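## Workshop tips: running an arm inside an open PC case

These are the rules we work by at the Sesunari bench when a robot arm handles parts in a desktop tower. They apply to the Tavard cell too, with lower speeds.

**Before power-on**

- Unplug the computer at the wall, hold its power button for 12 seconds, then lay the case on its side.
- Ground the chassis and the table to the same point.
- Keep loose cable out of the approach path. Tie it down or route it again.

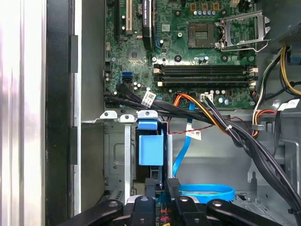

*Photo: Casimiro Manzano, Sesunari bench*

Wrist views hide whatever lies behind the fingers, so check clearance from a second angle before each descent. Set the closing force for the weakest part on the list – usually a plastic latch.

**Around the socket**

An open CPU socket is a no-contact zone. Program a keep-out box that extends 20 mm above the frame, and test it with the gripper closed. 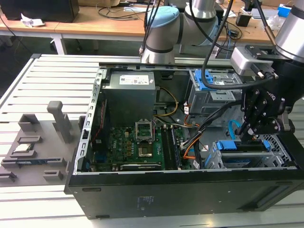
Processors and memory modules go back to their own pockets in the fixture, never onto bare metal. Hold modules by the short edges. Approach at 8 mm per second or less over the last stretch, and let the arm settle before the fingers close.

**Stopping**

The stop button stays within reach of the operator's free hand. Hands go in only after the arm is stopped and locked out – a paused program doesn't count.

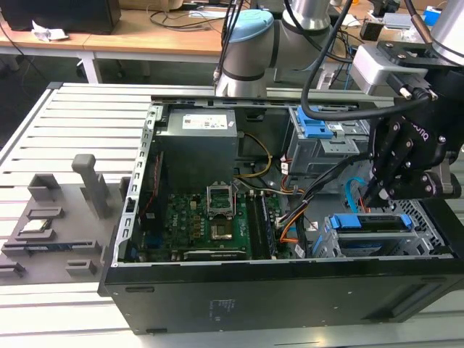
Geleck writes that the lockout rule should also cover fixture changes, and that at Aranda the key leaves the controller before anyone moves a pocket. We added this to our sheet in November.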